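Glazing the Puvenberg view, second attempt

21/11/2018

The Puvenberg canvas has been on the easel since May, and the underpainting is finally dry enough to take a glaze. The composition is unchanged: the hill road on the left, the row of barns, and Oma's orchard running down to the lower right corner. The problem is still the orchard. In the first version I mixed the shadow green on the palette and it went chalky as soon as I added white to bring the value up.

This time I am keeping the white out of the shadows completely. The layer underneath is a warm gray, painted in three values only. Over that goes a transparent green mixed from a blue and an earth yellow, thinned with medium until I can read pencil through it on a test strip. Two coats did it on the strip. One coat looked like tea.

I made 20 test strips before starting, each on a scrap of the same primed linen, and wrote the mix on the back. Annelore Engelhardt taught me to do this years ago and I stopped doing it for no good reason. Strips 4 and 11 were the closest. Strip 11 has slightly more yellow and holds up better next to the sky, so that is the one I am using. 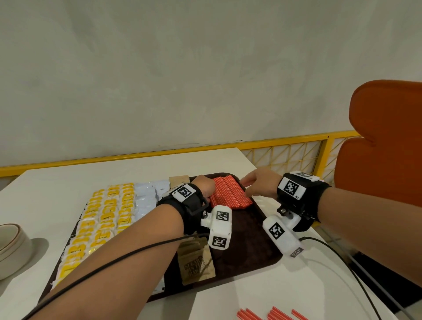 Packets and straws on the tray, yellow railing behind.

The linen is from Rieger, the medium grade. I paid 265 for the roll, and I expect to get almost 20 small panels out of what remains. The weave is more open than the last roll. It needed a third coat of primer, sanded lightly between coats, and it still grabs the brush a little in the thin areas. For foliage I don't mind this. For the sky I would want it smoother.

Rainer Hamann asked whether I oil out before glazing. Yes, but very sparingly – a few drops rubbed on with a lint-free cloth, then wiped until the surface has no shine. If it beads, I wipe it off and leave the canvas for another day.

Still to do: the barn roofs, which are too red, and the fence posts, which Elline says all lean the same way. She is right. I will repaint the nearest four and leave the others alone. The sky gets one more thin pass of cool gray at the horizon, and then the canvas goes against the wall until the glaze has set.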